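Stilline Hand Unit: Gallery

On this page we collect pictures and short notes on the Stilline, the hand-held gripper with camera from Skarken. Our shop in Panham has offered it for rent and for sale since March. Many customers write to us with the same wish: they do not want to see the product on a white background, they want to see what its camera sees when it is in the hand of a person at work. So we made the gallery in this way. The views come straight from the unit and we did not correct the curve of the lens.

First, some notes for readers who are new to the product.

The Stilline is held in one hand and closed with the fingers. The camera sits behind the two jaws and has a very wide lens, so it records the object and also a big part of the room. You do a task with your own hand, and the recording is later used to teach a robot arm the same task. No arm is needed during the recording. For small teams this is the main attraction, in my opinion, because one person with one unit can begin in the morning and have useful material by lunch.

What is in the kit

The rental kit has the hand unit, two pairs of soft jaws, a charging cable, a memory card and a hard case. The unit can record up to 3 hours with one charge. The card holds 200 short recordings at the normal setting, and if you choose the fine setting you should bring a second card. A printed guide of 18 pages is in the lid of the case. I recommend reading the part about holding the wrist, even if you are in a hurry.

Rental and price

The weekly rental is 156 dollars, with shipping back to us included. If you decide to buy the unit after the rental, we take this amount off the price. Schools can ask for a longer period. Please write to Maeve Quinlan at our office, who takes care of all bookings and can also tell you which jaws are suitable for your objects.

About the picture

The image is round with black corners. This is normal for the Stilline and it is not a fault of your unit. Straight lines become arcs, and things near the lens look much bigger than they are. The training software from Breathnach reads the round image directly, so please do not crop it before you upload. If your software needs a flat image, there is a small tool on the card which does the conversion, but you lose a part of the view on every side.

Views from the unit
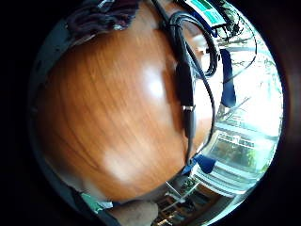 A black cable with its plug on polished wood, next to a bright window.
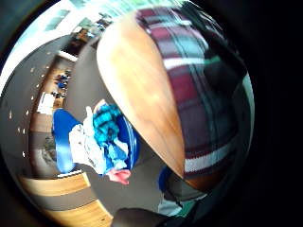

Cloths in blue, teal and white beside a smooth wooden surface, with a large hall behind.

For cables and cloth we suggest starting with the soft jaws and moving slower than you would do at home. A thin cord is easy to lose between the jaws if you close too quickly, and a fold of cloth should be taken near its edge. Make a few recordings for practice, look at them on a computer, and only then start the real series. It is good to change the position of the objects between recordings, so the robot does not learn only one place.

Strong light from windows is another frequent question. The unit sets the exposure by itself, and shiny wood can give white spots. You can turn your body a little, or close a curtain if the room has one. Wipe the lens with the dry cloth from the case before each series. Please do not use alcohol on it, the coating becomes dull with time.

When you send the kit back, copy your recordings first. We erase every card on arrival, and after this we cannot recover anything for you.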